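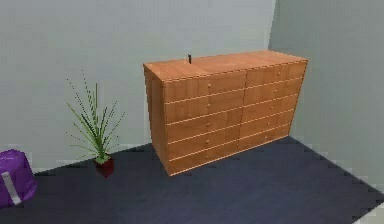 Pre-run safety and inspection checklist - Robotics Club, drawer task
Project: Gremen (sim first, then the real arm on the bench)
Checked by: Kirsty Whitlock
Date: May 2021
Sheet goes back in the folder by the door when done. Write comments even if it's a pass.

PART A - SIM ROOM

A1. Scene loads without errors
Pass. Slow first time, fine after restart.

A2. Chest sits flat on the floor, not sunk in or floating
Pass. Checked from low down as well.

A3. Gap between chest and back wall
Comment - very tight. OK as long as nobody tries a grasp from behind. Stojanovska group want it pulled forward, I've said leave it till after the trial or all the saved starts are off.

A4. Knobs have collision switched on
Pass on left column. Right column, top two only, ran out of time. Somebody finish please.

A5. Bottom left knob
Query. Can hardly see it at the resolution we train on. Not a fault as such but the policy will miss it, so don't put that drawer in the scored set yet.

A6. Top of chest clear apart from the small dark peg
Pass. Peg stays upright when the top drawer is opened slowly. Opened fast it fell over, see C2.

A7. Floor in front clear for the arm's approach
Pass. Plant and the purple thing are both over to the left, leave them there. They are in the saved layout and moving them breaks the replay.

A8. Plant leaves
Comment - collision is OFF for leaves, ON for pot. Keep it that way. Last time leaves were on it dropped to 3 frames a second.

A9. Force limit set on gripper
Pass, after I fixed it. Was at 1,000 which is the default and daft. Now 200. If you reload from the template it goes back to the default so CHECK EVERY TIME.

A10. Drawer end stops
Pass. Drawers stop before they come out of the carcass.

PART B - BENCH (REAL ARM)

B1. E-stop tested before power to motors
Pass. Tested twice, both buttons.

B2. E-stop reachable by the person watching, not just the person typing
Fail then pass. Was behind the monitor. Moved to front left corner and taped down. Do not move back.

B3. Tape line on floor visible
Pass but scuffed by the radiator. Needs redoing before August open day.

B4. Arm bolted to bench
Pass. All 6 bolts, torque wrench is in the Vakus box, put it back there.

B5. Cables clear of the joints
Fail. Camera cable snags at the elbow when it reaches left. Clipped for now with a spare cable tie - needs a proper clip.

B6. Speed cap on for student runs
Pass. Slow mode only. Full speed is staff present, no exceptions, and yes that includes year 13.

B7. Safety glasses
Not enough pairs. Two are scratched to bits. Have asked.

B8. Hair tied back, lanyards off, sleeves up
Pass after a reminder. Lanyards again.

B9. Real drawer unit clamped
Pass. Clamp was loose on the right, tightend it. Check between runs, it works itself loose with the pulling.

PART C - FAULTS CARRIED OVER

C1. Skindetia logger not stopping when the run stops. Still open. Kill it by hand, then check the file has closed.
C2. Peg falls if top drawer opened quickly in sim. Open. Either cap the pull speed or give the peg a wider base - I'd do the pull speed, same as the bench.
C3. Gripper pads worn on one side. Closed, new pads on.
C4. Stool left inside the taped area. Closed. Please stop doing this.

RESULT
Sim: OK to run, upper drawers only, until A4 and A5 are sorted.
Bench: NOT OK until B5 has its proper clip. No powered runs, not even a quick one. Jogging by hand with motors off is fine.

Next check: before the next session, whoever opens up. Start with A9 and B5, then do the rest in order.

Signed K. Whitlock

Added later - clip for B5 has come, it's in the Vakus box under the wrench. Not fitted yet so bench is still off. Also the pen for this sheet has gone agian, bring your own.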